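Print this page | E-mail this page

Last updated: December

3. Window opening in the heating season

3.1 Diaries and logged data

Tenants in 36 apartments kept a window diary through the heating season. Of these, 30 handed in diaries complete enough to use. The buildings in Civska have radiators on a shared loop with no separate meters, while those in Edmont were refitted with Marnico room valves before the study began. A small logger in the main living area recorded temperature and relative humidity, and a contact switch on the most used window recorded when it was open.

The diaries and the switches did not always agree. Short openings were often left out of the diaries, above all those early in the morning, and long openings tended to be written down as shorter than they were. We therefore use the switch data for duration and the diaries only for the stated reason. Balogun valves had been planned for a third group of apartments, but the work there was delayed and that group is not reported.

3.2 Reasons given

Cooking and drying laundry were the reasons written down most often at both sites. Sleep came next. Few tenants mentioned health, and hardly any mentioned mold, although the intake form had asked about it directly. In Civska, many entries gave no reason other than that the room was too warm. This fits the lack of room control in those buildings - a tenant who cannot turn the heat down has only the window to work with.

Room layout also matters. Where furniture stands close to a window, the sash may be hard to reach or may open only part of the way. We noted the position of large items at intake but did not ask tenants to move anything. Figure 2 gives a partial view of a room at table height.

Figure 2. Table and floor, partial view.
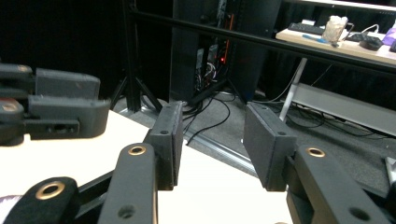 One tenant in Edmont objected to the diary itself, writing on the back page that having to note each opening made her open the window less, and that the numbers for her apartment should be read as low. Similar remarks appear in 2 other diaries. We could not test this fully, but for those apartments the switch data show fewer openings in the first week than later on, when the diary entries also became shorter.

3.3 Effect on humidity

Relative humidity fell quickly after an opening and then climbed back, in most cases before the next one. The climb was faster in apartments where laundry was dried indoors. Outdoor conditions explain part of the difference between days, but not the difference between apartments on the same day. We return to this point in Section 4, where the number of people at home is added to the model.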